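Reusing drinks bottles for workshop liquids: labels, ribs and what to reject

27th July

I keep most of the liquids in the utility room in old drinks bottles. I mean plain liquids only: deionised water for the iron, rainwater for the houseplants, sugar syrup for the bees next door, and the salt solution I use for testing seals. Anything that could hurt someone stays in the container it was sold in. I have written about the shelf before, but several people asked how I choose the bottles and how I get the labels off, so these are the notes.

The material in nearly every case is PET. It is light, it does not crack when dropped from shelf height, and it tolerates cold water and weak salt solution for as long as I have needed it to. It does not tolerate heat. I rinse at 26 degrees and no higher, because a bottle filled from the hot tap pulls in at the waist and will never stand straight again. The dishwasher is out for the same reason.

Bottles made for fizzy drinks are better than bottles made for still water. The wall is thicker, the cap seals properly and the base is stiffer. A thin still-water bottle collapses in the hand when you pour from it, and the flow comes out in gulps. With a fizzy drink bottle you can pour slowly into an iron without wetting the ironing board.

Ribs and ridges are a mixed matter. They stiffen the wall and give wet hands something to hold. They also trap residue on the inside, and sugary drinks are the worst for it. A bottle with a ridged body needs a brush with a bent end, or a tablespoon of dry rice and a little water, shaken for a couple of minutes and tipped out through a sieve. Smooth bottles need only a rinse. I still prefer the ridged ones for anything over a litre. 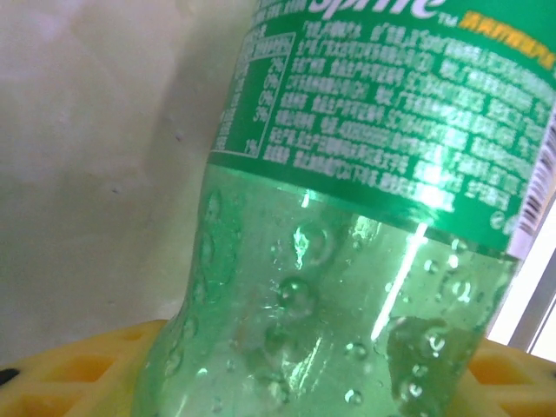 Labels come in two types, and the method depends on which one you have. The wrap type is a band of plastic film joined to itself at one overlap, with glue at the seam and sometimes a strip of glue underneath. Find the overlap, lift the corner with a fingernail and pull along the circumference, keeping the film low against the bottle. Pulled outwards, it tears. The sleeve type is shrunk on and has no overlap. Cut it from top to bottom with blunt-nosed scissors and it drops off.

Paper labels I no longer bother with. They need soaking, the pulp blocks the sink strainer, and the glue stays behind anyway.

For leftover glue on PET I use cooking oil on a cloth, left for ten minutes, then washing-up liquid. White spirit works faster but leaves a smell. Acetone should be kept well away, as it turns the surface cloudy.

Read the label before you take it off. I copy two things into the notebook: the volume, and what the bottle held. The volume matters when mixing. The contents matter because some drinks leave a flavour in the cap liner that no amount of washing will shift, and I would not put drinking water in one of those. Nobuhle Naidoo, who has the bees, sends back anything that ever held cola.

Coloured plastic is useful. Rainwater left in a clear bottle on the window side of the shelf grows a film of algae in July, and the same water in a green bottle is slower to turn. I have not measured this properly. Two bottles side by side on a sill is not much of a test, but the difference was plain enough that the clear ones now go at the back.

New labels are strips of masking tape, written on before sticking. Marker on bare PET rubs off. I put the contents on the first line and the filling date on the second, and the tape goes on the shoulder where it can be read from above.

I reject a bottle if the thread is chipped, if the base has gone white from bending, or if it rocks when stood on the worktop. The shelf is 85 centimetres wide, so there is no room for one that leans on its neighbours. Rejects are rinsed and squashed, and go in the recycling with the cap on.

The brush is due for replacement. The bristles have splayed at the bend and it no longer reaches into the feet of the larger bottles. I have ordered one with a longer wire and will add a note when I have used it on the syrup bottles.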